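Wednesday, July 23, 2025

Home from the theatre at ten to midnight and too full of it to go to bed, so the kettle is on and the cat has been put off my chair. We went to the Courtois, the little one behind the station at Drurneck, to see the new play about the lighthouse family, and I have been going over it all the way home on the bus.

It is called Skokarstead, after the island, and there are only four people in it, and for the first half hour I was afraid I was going to be bored. They sit in a kitchen. They peel things. The elder daughter has come back from the mainland with a suitcase she won't unpack, and her father keeps stepping round it as if it were a dog asleep on the floor. And then, just before the interval, she opens it, and it's full of her mother's letters, every one of them still sealed, and I heard the woman next to me breathe in. I think I did too!

The father was wonderful. I have seen him before, in February, in that dreadful comedy with the revolving doors, and would never have guessed he had such stillness in him. He has a long speech in the second act about trimming the lamp, nothing but wicks and oil and what time he got up, and by the end of it you know everything about his marriage. The younger sister I was less sure of. She has a lovely voice but she acts with her shoulders, and from row F one notices shoulders. The aunt got all the laughs and deserved most of them.

My one real grumble is the ending. The light goes out, the sea noise comes up, and that would have been quite enough for me, but then the lamp is lit again and the daughter reads a letter aloud. I didn't want to hear what was in it. I had been happily making it up for myself for two hours, and mine was better — well, mine was sadder, anyway. We argued about this at the bus stop and I lost, as I usually do when I'm hungry.

The seats have been re-covered at last, in a sort of plum. Tickets were 46 for the pair, and the programme has put its price up again, though it does print a nice long piece on how they built the kitchen. Ices at the interval were the good ones from Eder, pistachio for me. I dropped my glove under the seat (why did I take gloves in July?) and a very kind young man two rows back fished it out for me with his umbrella.

I had meant to write up the rest of the day properly and now it is far too late. The beans need tying in again. I paid the window cleaner.
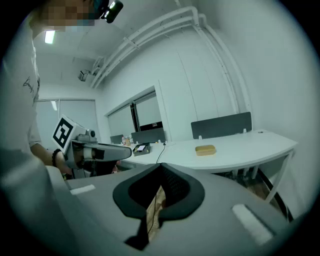 White T-shirt, black beads at the wrist, and two grippers at once.

I'm told the run goes on to the end of next week and that there are still seats on the weeknights. I have half a mind to go again by myself, up in the circle this time, where it's cheaper and the shoulders might not show. I should like to hear the lamp speech once more, now that I know what he isn't saying in it. There was a line about the glass being cleaner than the window, and I've already lost how it went.

Tea gone cold. The cat has taken the chair back, so bed.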